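Nusunitz Multitrack Recorder
User Guide

Section 2. Recording a small band in one room

2.1 Before you start

This section describes how to connect the Nusunitz, how to set the levels, and how to record the basic tracks of a song with drums, bass, keyboard and a guide vocal. Mixing is described in its own section. If you only want to record one instrument alone, you can go directly to 2.5.

The text of this section was prepared by Lautaro Sepúlveda, with corrections by Ifeanyi Akinola after the April update of the software. Menus from older versions have other names in several places. Please update first.

You will need:

The recorder and its own power supply
One cable for every microphone and every instrument
Closed headphones for each player
A memory card, formatted in the recorder
The chord chart of the song, with bar numbers written on it

Caution: Use only the power supply delivered with the recorder. A supply with the wrong polarity will damage the input board, and this damage is not covered by the Ledesma warranty.

2.2 Placing the recorder

1. Put the recorder on a flat surface where the person who operates it can see the drummer.
2. Leave a hand's width of free space behind the rear panel. The cables should come out straight, without a sharp bend at the connector.
3. Keep the recorder away from guitar amplifiers. The transformer of an amplifier can be heard as a low hum on the microphone inputs, even when the amplifier is not being played.
4. Connect the power supply to the recorder, and after that to the wall outlet.
5. Hold the power key until the display shows the start page.

If you place the recorder on the same table as a microphone with a short stand, the fader movements can be heard in the recording. In such case put the microphone on a floor stand.
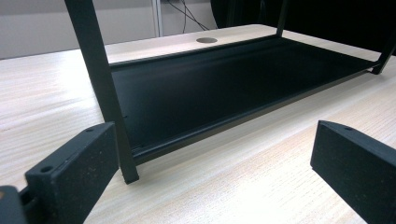
Black metal frame on a desk: base tray and posts.

2.3 Connecting microphones and instruments

1. Turn all input gains fully to the left.
2. Connect the drum microphones to the first inputs. The usual order is kick, snare, left overhead, right overhead. You may use another order, but then the drum template in 2.4 will put the wrong names on the tracks.
3. Connect the bass to the input marked INST. Press the button next to this input so that its lamp becomes green.
4. Connect the keyboard to the pair of line inputs. For a mono keyboard use the left one only.
5. Connect the guide vocal microphone to the last free input.
6. Connect the headphones to the front outputs. Ask each player to keep the headphones off the ears until the levels are set.

Caution: Phantom power is switched for all microphone inputs together. Before you switch it on, disconnect any ribbon microphone. Always wait until the phantom lamp has stopped blinking before you plug or unplug a cable.

Note: The INST input is made for passive and active basses. If your bass has an active circuit and the sound is distorted also with the gain fully to the left, press PAD. The PAD setting is stored with the song and not with the recorder, so it must be pressed again when you begin a new song.

2.4 Creating the song

1. On the start page, press NEW SONG.
2. Type a name. The name can have letters, numbers and the underscore. If you use a slash, the recorder will accept it, but some computers cannot open the exported files.
3. Choose the template BAND. The tracks are then created and named in the order given in 2.3.
4. Choose the sample rate. It cannot be changed later inside the same song.
5. Open TEMPO and enter the tempo from the chart. When you do not know the tempo, tap the TAP key together with the player who will count in, and let him or her play the groove of the chorus. Many bands tap the introduction slower than they will play the song.
6. Open COUNT IN and set it to 2 bars.
7. Press SAVE.

If the song changes its meter, enter the changes in the METER LIST now. It is possible to enter them after the recording, but the markers that you placed before will stay at their old time position and will not move to the new bar lines. We know that this is inconvenient.

2.5 Setting the levels

Set the levels one player after another. The others should be quiet, also the guitarist.

1. Press ARM on the track you want to set.
2. Ask the musician to play the loudest part of the song, not only single notes. Drummers should play the last chorus.
3. Turn the gain to the right until the meter reaches the yellow area at the loudest moments.
4. If the red lamp lights, turn the gain a little to the left and repeat.
5. Press ARM again to release the track and go to the next musician.
6. When all the tracks are set, arm all of them and let the band play one verse together. Levels are nearly always higher when people play together. Correct the gains where necessary.

Note: Moving the fader does not change the recorded level. It changes only what you hear.

2.6 Savgate on the drum tracks

Savgate closes a track when the signal is below a threshold. It is useful for the kick and the snare when the bass amplifier is in the same room. We do not recommend it for the overheads.

1. Select the snare track and open SAVGATE.
2. Set MODE to LISTEN. In this mode the gate can be heard in the headphones but it is not recorded.
3. Ask the drummer to play softly, with the ghost notes if the song has them.
4. Lower THRESHOLD until all the soft notes are heard.
5. Set RELEASE so that the end of the drum sound is natural. For a ballad played with brushes, leave Savgate off.
6. Repeat the same for the kick.

Caution: In the mode PRINT the gate is recorded and the notes which were closed cannot be brought back. Use PRINT only if you have to save space on the card.

2.7 Headphone mixes

There are 2 independent headphone mixes, A and B. The drummer and the bass player normally share mix A, with much click and little vocal. The keyboard and the singer share mix B.

1. Press PHONES until the letter A is on the display.
2. Turn down all faders, then raise the click.
3. Raise the other tracks one by one while the band plays.
4. Press PHONES again for mix B and repeat.
5. Press PHONES a last time to return to the main mix. The faders now show the main mix again.

If the click can be heard in the overhead microphones, lower it in mix A or choose the click sound SOFT. A click that is heard under the last chord of a song is difficult to remove. For songs with a long final chord, set CLICK STOP to the bar where the chord begins.

2.8 Recording

1. Check that all wanted tracks show the red letter R.
2. Press RECORD and PLAY together. The count-in starts.
3. Record the whole song, including the silence after the last note. Ask the players not to move or speak until you press STOP.
4. Press STOP. The display asks if you want to keep the take. Press KEEP or DELETE.
5. Before the next take, write the number of the take on the chart, with a short remark about it.

The recorder stores the takes one behind the other, and TAKE LIST shows them with the newest at the top. To listen to an older take, select it and press LOAD. Loading a take does not delete the others.

Do not remove the memory card while the card lamp is lit. After a long take the lamp can stay on some time after the transport has stopped.

2.9 Repairing a short passage

1. Go to the bar before the mistake and press IN.
2. Go to the bar after the mistake and press OUT.
3. Arm only the track that has to be repaired.
4. Set PRE-ROLL to 2 bars.
5. Press RECORD and PLAY together. The musician hears the old recording, plays along with it, and the new recording is made only between the points.
6. If the passage begins with a pickup note, move the IN point to the left with the wheel.

In a room where all play together, the mistake of the keyboard will not be in the drum microphones if the keyboard is connected by line. A vocal mistake will very often be there. In this case it is better to record a new take.

2.10 Messages during recording

CARD SLOW: The card cannot write all the tracks. Format it in the recorder. If the message comes back, use another card.

CLOCK LOST: A digital device is connected and was switched off. Open CLOCK and choose INTERNAL.

ERROR 561: The song was created on a computer with the Vivville editor and contains a track type that the recorder cannot play. Open the song in the editor, choose EXPORT FOR RECORDER and copy it again to the card. The original song is not changed by this.

TAKE NOT SAVED: The power was interrupted before the take was closed. Switch the recorder on with the same card inserted and open RECOVER in the card menu. Takes that can be recovered are shown with a small r before the number. Save them under a new name before you record again on this card.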